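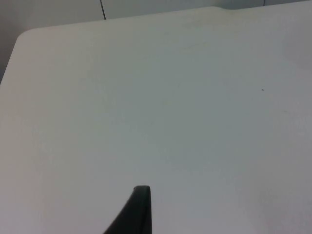
What makes a community college student finish a transfer application once they've started it? Mostly a person who asks them about it more than once.

## 3. What I heard from the transfer students

I should say up front that I went into this part of the study expecting money to be the big story. Money came up, sure, but it came up late in most of the interviews, and usually after a long stretch about forms, transcripts and who to call. I talked with 30 students at the Bainbridge campus, all of whom had opened at least one application to a four-year school. I asked every one of them the same opening question (what's the last thing you did on it?) and then mostly let them talk.

Of those 30 students, 20 had sent the application in by the time we met. The others were stuck somewhere in the middle, and the spot where they got stuck was pretty predictable. It was the course list. Floremham, the state school most of them were aiming for, wants every class entered by hand, with the catalog number, even when the transcript is already on its way. One student had typed hers in, lost the page, and hadn't gone back. "I'll do it over break," she told me, and then laughed, so I don't know what to make of that.

Graham Bickerstaff ran the advising desk during the term I was visiting, and he let me sit in on the walk-in hours on Friday afternoons. I learned more there than I did from the survey. Students would show up with a question about parking or a dropped class, and Graham would ask how Floremham was going. A fair number of them sat right down and opened the form.

**Figure 1** gives the path as I ended up drawing it, and since it's short I'll keep it in plain text:

 opened form -> course list -> essay -> fee or waiver -> sent

My first version had the essay ahead of the course list. Dean Wainwright, who read an early draft, pointed out that the form lets you do them in either order, and he's right. I've left the course list first because that's how the students I talked to did it.

### 3.1 A note on the survey

The survey went out in February to 1,306 students through Zondari, the messaging system the college uses for class reminders. I'm using the answers lightly here. The wording of item 3 was muddy (it asked about "contact with an advisor," and some people counted group emails while others didn't) and I'd write it differently now. Where the survey and the interviews disagree, I go with the interviews and say so.

The one thing I do lean on is the comment box. Students wrote a lot in it — far more than I'd planned time to read — and the same wish kept turning up in different words. They wanted one person who already knew their situation. Samia, the peer mentoring program on campus, got mentioned by name over and over, even by students who had only been to one meeting. I come back to Samia in Section 4, where I look at how mentors were matched and what happened when a match fell through halfway into the term.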